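# Comparer deux réglages de pince portative sur un objet mou

Cette page décrit la procédure utilisée chez Dramau pour départager deux réglages de serrage, nommés Filen et Goodall dans les fichiers de configuration. Elle suppose une paire de pinces parallèles tenues à la main, chacune avec sa caméra, et une troisième caméra portée à la tête.

## Préparer le poste

1. Dégager le plateau et ne garder que l'objet d'essai et les accessoires prévus par la séquence.
2. Faire passer les câbles vers l'opérateur, avec assez de mou pour que les poignets tournent librement.
3. Contrôler le jeu dans les bagues des biellettes. Un jeu sensible à la main fausse la lecture d'ouverture.
4. Fermer les deux pinces à vide et remettre le codeur à zéro. La valeur lue doit être 0, à 2 points près, sur une échelle de 1 000.

L'objet mou est plus sélectif qu'un cube rigide : il se déforme avant de résister, et un seuil d'effort trop bas déclare la prise trop tôt.

## Effectuer la prise

Approcher les doigts par le dessus, parallèles, puis fermer jusqu'à ce qu'un pli de tissu remonte entre les deux. Maintenir la pression sans lever le poignet. L'autre pince reste à l'écart de l'objet pendant toute la mesure.
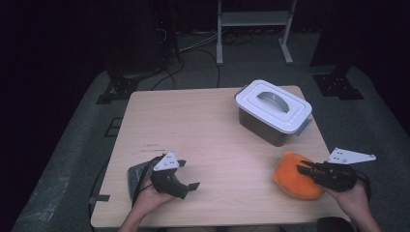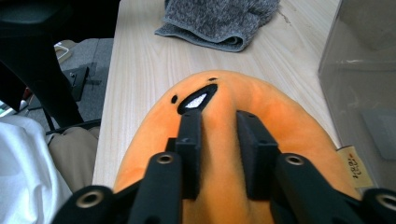
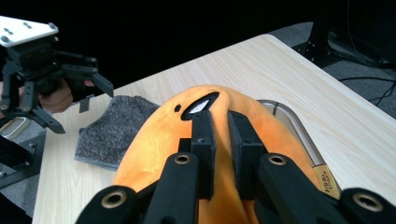 La peluche orange entre les doigts de la pince.

*Rédaction : Baiba Laur. Relecture : Jong-dae Chae. Mise à jour de février.*

## Enregistrer les essais

Lancer 32 prises par réglage, en alternant Filen et Goodall à chaque prise. Les séries groupées sont à proscrire : l'opérateur corrige son geste au fil de la séance et le second réglage en profite.

Pour chaque prise, noter :

- l'ouverture au premier contact ;
- l'ouverture stabilisée, lue 200 ms après l'arrêt du mouvement ;
- le résultat du levage (tenu, glissé, perdu) ;
- la main utilisée.

Les trois flux vidéo doivent démarrer sur le même signal. Si l'écart entre deux flux dépasse 42 ms, rejeter la prise et la refaire. Ne pas recaler à la main après coup.

## Dépouiller

Calculer la différence entre ouverture au contact et ouverture stabilisée. Cette course d'écrasement est la grandeur à comparer. Une course faible avec un levage tenu indique un réglage économe ; une course faible avec glissement indique un seuil trop bas.

Vérifier ensuite les cas douteux sur la vidéo de la pince concernée. Le contact des doigts s'y lit mieux que depuis la tête, où l'avant-bras ou la plaque de fixation peut masquer la zone utile. La vue de tête sert surtout à contrôler la position relative des deux pinces.

Sur notre paire, Goodall écrase moins mais glisse davantage de la main gauche. L'écart disparaît après resserrage de la biellette extérieure, et nous avons donc repris la série complète. Filen reste le réglage par défaut pour le textile.

## Erreurs fréquentes

**Ouverture stabilisée qui dérive.** L'opérateur serre encore la poignée. Reprendre la prise.

**Zéro décalé en fin de série.** Refermer à vide et comparer à la valeur initiale. Au-delà de 2 points, la série est perdue.

**Main gauche et main droite inversées dans le journal.** Fermer la pince gauche seule avant la première prise et vérifier quelle voie réagit.

Les fichiers bruts sont à déposer dans le répertoire Irnwood, un dossier par opérateur, sans renommer les flux.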